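厨房補助アームシステム「Skanley」 仕込み場のそばに、もう一本の腕を
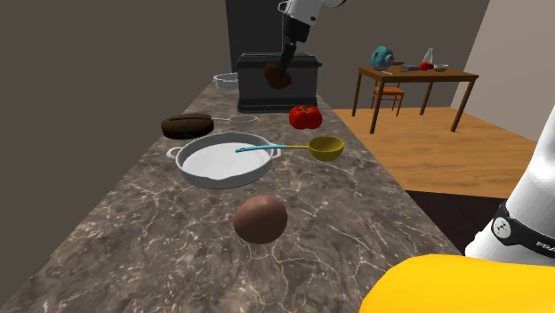 調理台での作業イメージ(シミュレーション画面)。黒いグリッパーで食材をつかんだところ

朝の仕込みどきの厨房は、とにかく手が足りませんよね。鍋を見ながら野菜を出して、焼き皿を並べて、振り返ればもう次の注文が入っている……。Skanleyは、そんな毎日を過ごす社員食堂や給食の現場の皆さまに、少しでも楽をしていただきたいという思いから生まれた、調理台向けのアームシステムです。

お任せいただくのは、食材や道具をつかんで運び、決まった場所に置くという、地味だけれど一日に何度も繰り返す仕事です。赤パプリカもスキレットも、お玉をのせたままのオーバル皿も、ふだんの調理台にはいろいろな形のものが一緒に並びます。そこで導入前には、お客様の台の様子を画面の中に再現し、動きをじっくり確かめてからお届けしています。

先にお使いいただいているCodemdale食堂では、一日200食を用意されています。調理主任のウルミラ・センガルさんからは「最初は場所を取られるようで、みんな遠巻きに見ていたんです。今は運ぶのを任せて、そのぶん味見と盛り付けに時間を使えています」とうれしいお便りをいただきました。持ち場の分け方は変わりましたが、献立と味を決めるのは、これまでどおり厨房の皆さまです。

設置作業は2日間、操作講習は3回で、講習にはパートの方もどうぞご一緒に。機械は苦手で、とおっしゃる方ほど質問をたくさんくださるので、担当のジハード・マンスールも毎回張り切っております。

標準構成:アーム本体、グリッパー、操作用端末
保証期間:2年
お見積もり:台の寸法と、よくお使いになる道具の一覧を添えて、お問い合わせフォームからお送りください。9月設置分のご相談も承っております。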